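Zwischenbericht an die Förderstelle
Vorhaben: Gemeinschaftsstand Dämmstoffe und Bauwerksabdichtung, Fachmesse Varnell
Berichterstatterin: Gudrun Grønli, Sustgate
Stand: 6. September 2026

1. Stand der Arbeiten

Die Standfläche ist vertraglich gesichert. Sie umfasst 200 Quadratmeter in Halle 2 und liegt am Quergang zum Forum. Der ursprünglich beantragte Platz am Haupteingang war nicht mehr verfügbar. Die Ersatzfläche hat denselben Zuschnitt, der Standplan musste nur an der Rückseite geändert werden, wo die Stromzuführung jetzt von links kommt.

Verbindlich angemeldet haben sich 11 Betriebe, überwiegend Hersteller von Holzfaserdämmung, Dichtbahnen und Dampfbremsen. Der Betrieb Bråten hat seine Teilnahme erweitert und zeigt neben den Einblasdämmstoffen auch Anschlussdetails für Flachdächer. Mit Clorkulent wurde vereinbart, dass die Flüssigabdichtung nur als ausgehärtetes Muster gezeigt wird. Eine Verarbeitung am Stand hat die Messeleitung wegen der Lüftung nicht genehmigt.

2. Besucherwerbung

Die Einladungen an Planungsbüros, Dachdeckerbetriebe und den Baustoffhandel sind verschickt. Bisher liegen über 880 Voranmeldungen für den Gemeinschaftsstand vor. Der Anteil aus dem Ausland ist geringer als geplant. Wir haben deshalb die englische Fassung der Einladung noch einmal an die Einkaufsabteilungen der Wohnungsunternehmen gesendet, die im Vorjahr Unterlagen angefordert hatten. Rückmeldungen dazu stehen aus.

3. Abweichungen vom Zeitplan

Der Ausstellerkatalog ist im Verzug. Von zwei Betrieben fehlen die Datenblätter zur Wärmeleitfähigkeit, ein weiterer hat seine Brandklasse neu prüfen lassen und wartet auf das Zeugnis. Der Druck verschiebt sich damit auf Oktober. Die digitale Fassung wird vorher freigeschaltet und laufend ergänzt.

Beim Standbau gab es einen Wechsel der ausführenden Firma. Die neue Firma übernimmt den Entwurf unverändert, Mehrkosten entstehen nach jetzigem Stand nicht.

4. Mittelverwendung

Abgerufen wurden bisher die Mittel für Flächenmiete und Einladungen. Die Position Standbau wird nach der Abnahme abgerechnet. Die Position Übersetzung ist ausgeschöpft. Wir beantragen, den Restbetrag aus der Position Reisekosten dorthin umzuwidmen, damit auch die Vortragsfolien übersetzt werden können. Der Antrag liegt diesem Bericht als Anlage bei.

5. Nächste Schritte

Bis zum nächsten Bericht sind das Vortragsprogramm abzustimmen, die Anlieferzeiten mit der Messelogistik festzulegen und die Standdienste einzuteilen. Offen ist außerdem, ob die Muster nach der Messe in Varnell eingelagert oder an die Betriebe zurückgeschickt werden.
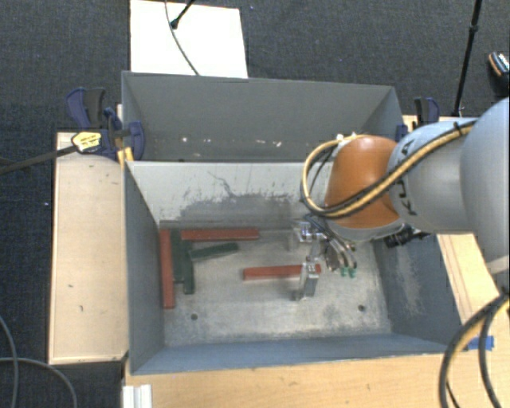
Wann wird der gedruckte Ausstellerkatalog fertiggestellt?

Der Druck ist für Oktober vorgesehen, die digitale Fassung wird schon vorher freigeschaltet.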